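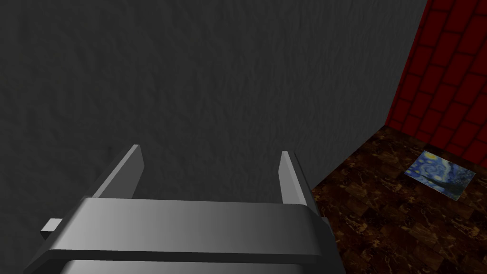
图1 仿真单元腕部视角,夹爪张开,未夹持工件

首页 | 产品 | 文档中心 | 常见问题 | 下载 | 联系我们

Radska 夹爪仿真单元:安装与维护常见问题

适用于 Prustik 控制器配合 Cuadros 场景包的用户。整理:Zulkifli Kwok。更新日期:2021年11月6日,星期六。

一、首次启动后,腕部视角应当是什么样子?

参照图1。夹爪位于画面下方,横梁水平,两指向前伸出,指间没有物体。前方是深灰色粗糙墙面,右侧与红砖墙相接,地面为深褐色石纹。若横梁明显倾斜,先查腕部坐标系的滚转角,不要直接改相机参数。

二、墙面离夹爪很近,会不会发生碰撞?

视角画面不能用来判断距离。请在控制器中打开“最近距离”读数,低于 15 mm 时系统只报警,低于 10 mm 时停止进给。两个阈值都写在单元配置文件里,修改后须重新载入场景。

三、两指在画面中宽窄不同,是模型错误吗?

一般不是。图1中左指显得较大,右指较窄,相机与夹爪中心线之间有偏置时就会出现这种差别。判断模型是否对称,应读取两指的关节值:全开状态下数值应相等、符号相反。数值不等时执行一次“指位归零”。

四、归零步骤是什么?

1. 停止正在运行的任务,切到手动模式。
2. 将夹爪退到离墙 200 mm 以外。
3. 执行全闭,等待状态位变为“到位”。
4. 执行全开,记录两指关节值。
5. 保存偏置,重新载入场景。
第3步如果报错误码 59,说明指间存在碰撞体。隐藏的物体仍然参与碰撞计算,需要在物体列表里删除或停用。

五、地面上那张星空图案的小画片可以移走吗?

可以。画片在场景包中是独立物体,平放于砖墙一侧的地面。移走后请同时更新物体清单,否则自检会报“物体缺失”。恢复默认布局用“重置物体”,不必重装场景包。

六、画面偏暗,识别结果不稳定,怎么处理?

默认光照就偏暗且较均匀。调整时只改环境光强度,每次改动后重跑一遍识别基准。不建议增加点光源,金属指面容易出现高光,边缘提取会受影响。地面石纹中有金色纹路,阈值设得过低时可能被当成小物体,这种情况应提高最小面积参数。

七、更换墙面或地面贴图之后,夹爪开始抖动。

贴图本身不影响动力学。多数情况是导入时勾选了“由贴图生成几何”,粗糙墙面被转换成了高密度网格,物理步长跟不上。取消该选项,墙面碰撞体改回平面即可。仍有抖动的,检查指部关节阻尼是否被恢复成零。

八、横梁左侧的小凸块有什么要求?

编辑夹爪模型时保留该凸块,不要与横梁合并网格。合并后质心会重新计算,原有的腕部负载参数随之失效。已经合并的,从备份中恢复夹爪模型文件,再执行一次负载辨识。

九、多久维护一次?

仿真单元没有磨损件,但配置会漂移。每次升级控制器后做一次归零和一次自检,并备份单元配置文件。十月发布的控制器版本改动了偏置的保存格式,旧备份须先用 Dellska 转换工具处理,直接导入会丢失右指偏置。

十、报修时需要提供哪些材料?

控制器版本号、场景包版本号、错误码、单元配置文件,以及一张全开状态下的腕部视角截图。截图请保留原始分辨率,不要裁切。日志从出错前最近一次载入场景的位置开始截取。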